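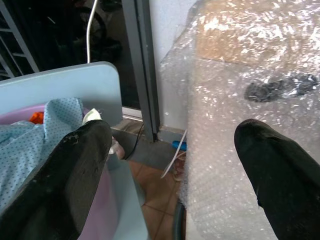 ## The laundry corner is finally getting its turn

I've been putting off the corner by the door for so long that I'd stopped seeing it. You know the kind of spot I mean: things get set down "for a minute" and then it's December. But the kitchen drawers went so well last month that I was itching for the next project, and this one has been so much fun (I know, I know, it's laundry).

My big discovery is that the basin needed a seat! For years I put it on the floor and folded bent in half like a paper clip. Then my friend Shazia Awan came by, watched me groan my way through one pillowcase, and asked why I didn't just put the thing on something. So now it lives on the little blue plastic chair that the kids outgrew ages ago. I fold from a low stool right next to it and my back is so happy. A child's chair is the perfect height for this, and I will be telling everyone I meet.

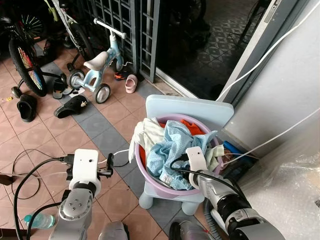 *The lilac-pink basin on its blue throne, full to the brim.*

I love this basin, by the way. It has that wide rolled rim you can really get hold of, and it's cheerful, and I think cheerful counts for a lot with chores. The blue dotted cloth is my favorite thing in the whole pile. It's so soft now that I always fold it first, as a sort of warm-up. After that I pull out anything orange, then the whites, and whatever's left gets done while I listen to the radio.

My rules for the corner so far:

- One basin. When it's full, I fold. No second basin!
- Nothing gets draped over the rim overnight (still working on this one).
- Small stuff goes at the end, because hunting for it first makes me cranky.

The other half of the job is everything that isn't laundry but has drifted over to keep it company. Mostly that means packing material. I save all of it. I ordered 2 glass lamps from Pivusano in the fall and they came wrapped like museum pieces, and of course I couldn't throw any of that away. Bubble wrap is so useful! Except that it takes up as much room as a sleeping dog, and you can't stack it, and it slides off whatever you put it on. 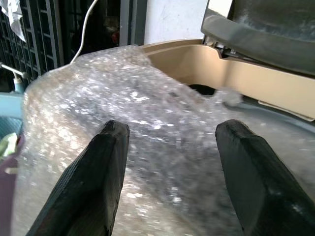
Korkor Ofori, who mails pottery all over the place and goes through the stuff like water, has promised to take whatever I can spare, so I'm keeping one good big piece for the holiday boxes and handing the rest over to her. Rolled tight with a rubber band at each end, it shrinks more than you'd think. I did try folding it flat. Don't bother, it just springs back at you.

Next up are the tubs, which I want to sort by size before I decide what goes in them. I also have a half-formed plan for hooks on the wall, but Maham says I should live with the corner for 3 weeks before I drill anything, and she was right about the kitchen. If any of you have a clever way to store bubble wrap in a small home, please leave it in the comments, I'd love to try it!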